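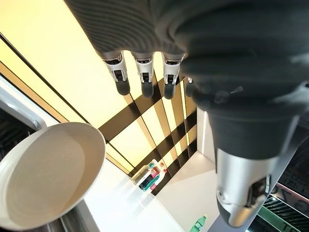

One reader wrote in to say she'd followed my rubber glove advice to the letter and hers still went sticky inside within a month, so what was she doing wrong? Probably nothing, as I'd left half of it out! Let me have another go.

Washing-up gloves go sticky when they're put away damp. Mine used to live over the tap, cuffs down, and the fingers never dried at all. Now I turn them inside out, rinse them in cool water with a drop of washing-up liquid, and peg them up by the cuff with a gap for the air to get in. When the outsides need drying too, I blow into the cuff like a balloon and the fingers pop back out (very satisfying, my youngest fights me for the job).

A pinch of cornflour in each one before you wear them helps no end. Talc does the same but I don't like it near plates.

Keep 2 pairs on the go, one for dishes and one for the loo, in different colours. I buy the Hestel ones in a long cuff, which cost me 57p more than the plain sort at the market in Clallton and last through to June if I start them after Christmas.

Holes nearly always come in the fingertips of whichever hand you scrub with. Push a bit of cotton wool down into each fingertip if you have long nails. Once one does go, keep the good glove, and when you've got a spare for the same hand turn it inside out and it'll fit the other one.

Old gloves cut across make brilliant thick elastic bands. I got 28 out of the last pair and they're round everything from freezer bags to the broom handle. The fingertips I save for the feet of the stepladder, which used to mark the lino something awful.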